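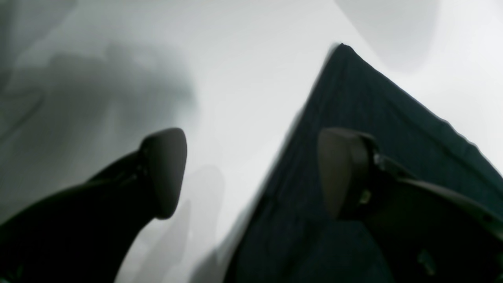
*Wrist view, dark green cloth on the white table, fingers open.*

**Ticket:** corner grasp labels wrong on dark cloth
**Component:** Clollen (corner detector), Lirnon (episode recorder)
**Status:** resolved, one item left open
**Reported from:** Huvmont bench

## Problem

We train the grasp policy from wrist images only. For each episode, Clollen proposes one fabric corner as the grasp target, and this proposal becomes the label. On the light cloths this works well. On the dark green cloth the label often goes to a wrong place: on the table, on the side of the fabric, or on the edge of a fingertip pad.

I ran the standard check on the green set, which has 100 episodes. The acceptance limit in our protocol is 95 correct labels. The green set was clearly under this limit, and the light set was above it with the same settings.

## What I expected

The view attached at the top should be an easy case. The cloth makes a tall triangle, the tip is small and pointed, and there is white surface behind it. A person finds this corner immediately. Clollen put the label on the right fingertip pad, where the pad overlaps the cloth.

## Log

**09:10** Repeated the check with the same seed. Same result, so it is not random.

**09:35** First idea: focus. The left side of the fabric is a little soft in the attached view, and the right edge is crisper. I selected episodes with sharper cloth and ran them separately. The wrong labels are still there. Blur may make it worse, but it does not explain the problem.

**10:20** Second idea: shadows. The white table shows broad gray shadows in this view, and one of them is a rounded arc directly beside the tip of the cloth. Clollen could read it as a second edge. I masked the shadow areas by hand in a few images. The labels which were on the table moved back to the cloth. The labels on the pad did not move.

So there are two different errors, and I should have separated them from the beginning. I changed the title of my notes but I left the ticket title as it was, so that the old links are still working.

**11:45** Looked at the segmentation step before the corner search. The threshold is chosen from the brightness histogram. With a white table and a dark green cloth, the fingers and the cloth fall in the same group. They become one shape, and then the corner search is correct for this shape, but the shape is wrong. With the light cloths the fingers are in a separate group, therefore we did not see it before.

**13:30** Asked in the Brandão channel if they have the same effect, because they use our label code with another gripper. They answered that they draw a fixed mask over the fingers before segmentation. Our fingers move during the approach, so one fixed mask is not enough for us.

**14:15** Lirnon already saves the finger opening with each image. I made a set of masks, one for each step of opening, and the code now selects the nearest one. It needs no new recording.

**15:05** First run with masks: worse. The masks were mirrored left to right. The recorder flips the image before saving and I had drawn them on the unflipped stream. Corrected.

**15:40** Second run: no label on the pads any more. Some labels go to the point where the mask border crosses the cloth edge. This is an artificial corner which I made myself with the mask.

**16:25** Added a rule: a candidate is rejected if it is closer than 2 pixels to the mask border. After this the green set passes the limit. I repeated the light set, also 100 episodes, and it passes as before.

## Change

- Finger masks selected by the recorded opening, applied before the threshold
- Candidates near the mask border are rejected
- Threshold is now computed only from the pixels outside the mask
- Shadow handling is unchanged

## Effect on the earlier results

The policy comparison from November used the old labels for all cloths. For the light cloths I see no reason to repeat it. For the green cloth the numbers should not be cited until the policy is trained again with the new labels. I marked these rows in the results table, and the old labels are kept in a separate folder for comparison.

## Still open

Wrong labels on shadows happen less often now, but they are not gone. I would like to try a color channel in place of brightness, as the shadows are gray and the cloth is green. In its darkest parts the cloth is nearly black, so I am not sure how much this will help. Please do not close the ticket before this test is done.

If you apply the masks on another bench, check first the flip setting in Lirnon. It cost me one run.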